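Subject: Re: [teleop-users] Shoebox task, lids, and how slow is slow?
Date: July 1, 2024
To: teleop-users

Hello all,

Sorry for the silence, I've been buried in shoeboxes for a fortnight and only came up for air when I saw this:

> We've been trying the shoe packing task from the Nerance list with a
> leader arm and we can't get past closing the lid. Putting shoes in is
> fine. The lid is a nightmare. The person driving gets it shut maybe
> one go in three and the policy we trained on it just prods the
> cardboard and stops. Is anybody else doing lids? Do you drive it
> remotely or hold the gripper in your hand? And do you keep the
> fumbled goes or bin them?

Yes, doing lids! Lots of lids. I've got opinions now, which I never expected to have about lids.

We started out the same way as you, with a leader arm and two camera views on a monitor. It was all right for the shoes and horrible for the cardboard, and I'm fairly sure it's down to feel. When you fold a flap with your own fingers you know straight away when it starts to push back. Through the arm I had nothing at all, so I kept pressing until something buckled. We got through a shocking number of boxes that way (the recycling bin at Olvera has never been so full).

So for the second batch we swapped to the hand-held gripper, the Gisum one with the black fingers, and it was like night and day. You still haven't got real fingertips but the force comes up through the handle, and you naturally slow down at the crease without anyone telling you to. I did 157 demonstrations by hand in the time it had taken me to do a few dozen on the arm, and my shoulders didn't hate me afterwards.

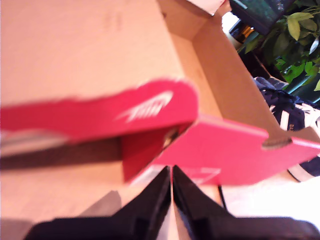
One thing I'd push hard is where you start the gripper. I used to come in from high above because it felt tidy, and the wrist view was mostly fingers and not much cardboard. Now I come in low and tilted, so the edge I'm after is in view for as long as possible before I touch it. It feels awkward for the first twenty minutes and then you stop noticing. If you can't see the fold on the wrist view, I don't see how the policy is meant to find it either.

The prodding and stopping sounds very familiar, by the way. Ours did exactly that, and when I played the demonstrations back I found it was me. I'd get to the lid, pause to think, pause a bit more, then go. The policy had learnt the pausing beautifully. I now have a think before I press record, and I trimmed the long waits out of the old ones. That alone got it moving again, before we'd added any new data.

As for the fumbled goes, I keep them if I recovered and got the lid shut, and bin them if I gave up. The ones where the flap slips and you go back for it seem to be worth a lot. I did try a run with only the clean ones (280 of them, mixed arm and hand-held) and it looked lovely right up until the first slip, and then it had no idea what to do with itself.

Oh, and change your boxes! I used one brand for ages and the policy was hopeless with any other colour. Old battered ones are good too, torn edges and all. Move the clutter on the table about while you're at it.

What I haven't sorted out is mixing the two kinds of data. The arm demonstrations are slower and the timing is all different, and I don't know whether to speed them up, weight them down or just drop them. Somebody from the Famden project posted here ages ago about resampling everything to match, but I can't find the message. If you've still got it, could you send it on?

Also, how many are you training on? We're aiming for 1000 by the end of July, which seemed sensible when I wrote it on the whiteboard and seems less sensible now my thumb clicks.

Happy to share the trimming script if it's any use, it's ugly but it works. Shout and I'll put it up somewhere.

Cheers,
the shoebox person at Olvera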